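Chapter 7
Tables and Other Flat Things

Every room that people use has a surface in it that everyone touches and no one looks at. In a kitchen it is the counter. In an office it is the desk, once you have moved the paper off it. In most other rooms it is the table, and this chapter is about the table: what its top is made of, what its edge is doing, and how to clean it without making it worse.

You may feel that you already know how to wipe a table. So did every student who has taken this course. Hold on to that feeling until Section 7.3, where we discuss what a damp cloth does when it has already been used on something else.

By the end of the chapter you should be able to tell a printed wood grain from a grown one, name the common edge shapes, choose a cleaner for a given finish, and describe the condition of a top in words that a stranger could use. The last of these is the hardest. "Fine" is not a condition. Neither is "a bit gross," although we have received it on inspection sheets more than once, and once in capital letters.

Words to know: bevel, cathedral, crest, finish, haze, laminate, raking light, substrate, telegraphing.

7.1 Reading a top

Start with the grain, since it is what the maker wanted you to see. When a log is sawn straight through, the boards show long curving lines along the sides and stacked ovals or arches where the saw crossed the growth rings at a shallow angle. The trade calls these arches cathedrals. A laminate top may have cathedrals too, because the pattern was copied from a board that did. The copy is often very good. It is also often repeated, and if you walk the length of a big room you may meet the same knot again, looking no older. 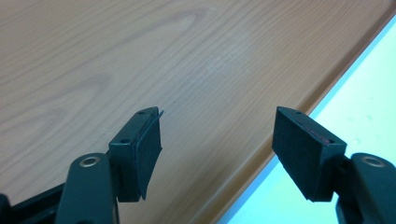

Department of Interior Care and Furnishings, Irside College

The pale orange-beige top has its elongated ovals over on the left, with long lines running away from them on a diagonal. Look next at the shine. A slightly glossy laminate throws back a soft, hazy patch of light, and a beginner with a spray bottle will go after that patch for quite some time. Move your head. If the haze moves with you, it is a reflection and you may put the bottle down. If it stays where it is, it is residue, and residue is covered in Section 7.4.

Specks and smudges are another matter. Tiny pale ones like these hide well on a pale top, and on many tables you will find them only by getting your eye down near the level of the surface. This is called inspecting by raking light. It looks undignified and works very well.

Now the edge. The strip along the right is a slightly darker orange-brown than the top and rounds over where the flat part turns down. Rounded edges are kind to forearms and hips. They also get skipped, because a hand wiping a table tends to stop where the flat stops. Wipe the edge as its own job, in one long pass, with a clean fold of the cloth.

7.2 The Fodcombe tables

Much of the practical work in this book comes from one building. When the reading hall at Fodcombe was refitted, Harms supplied 400 tables, and our department was asked to write up the condition of each one every May. We said yes before asking how many there were.

The first survey produced 3,092 separate notes. Of the tables examined, 233 had an edge marked "not checked," which told us a good deal about edges and rather more about surveyors. The Kerard sheet, printed at the back of this book, was drawn up the following year. It puts the edge first, ahead of the top, so that it gets done while people are still fresh.

Before you go on, pick a table you use every day and fill in one Kerard sheet for it. Allow ten minutes. Write down the color of the top, the direction of the grain, the shape of the edge, and any mark you can feel as well as see. Do not clean anything yet. Students find this surprisingly painful, particularly if the table is their own.

Keep the sheet. You will need it in Section 7.5, when you fill in a second one for the same table and compare the two.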